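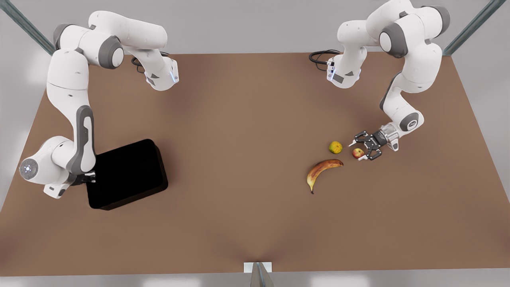
Hello from the Itosa project! I've been promising a gallery for ages and kept putting it off, so I'm starting the page now and will keep adding to it as we go.

If you're new, we're trying to find out how much a two-armed robot can learn in simulation before it ever gets near a real kitchen. My bit is the fruit. I've spent most of April on fruit (ask my family, they're sick of hearing about bananas) and I still love it.

Fruit and box. Both arms are in play in this one, the right gripper up against the black box and the left one down by the apple with its fingers open. I'm very fond of the spotty banana. Yoshinori Kuroda wanted a nice clean yellow one, but I held out for brown patches, as a real fruit bowl is full of them and I want the vision side to cope!

What we're testing. The question is whether it helps to train the two arms together from the start, or to teach each one its own job and join them up later. We ran 157 simulated layouts each way, and every run got up to 30 seconds before we called time on it.

What we got. Training together won, and by more than I'd have bet on. The arms bumped each other far less, and the left one stopped dithering over small round things. Bananas are still our worst fruit by miles. They're curved, they roll over when you nudge them, and the gripper keeps going for the wrong bit.

Next up. Yoshinori is moving the same setup over to the Cosalside lab, where there are two real arms to try it on. I'm staying put to fix the banana grasps, and I'll post more pictures once I've got something worth showing. If you've worked on curved objects, please leave me a comment, I'd love to swap notes!

30 shares
2 comments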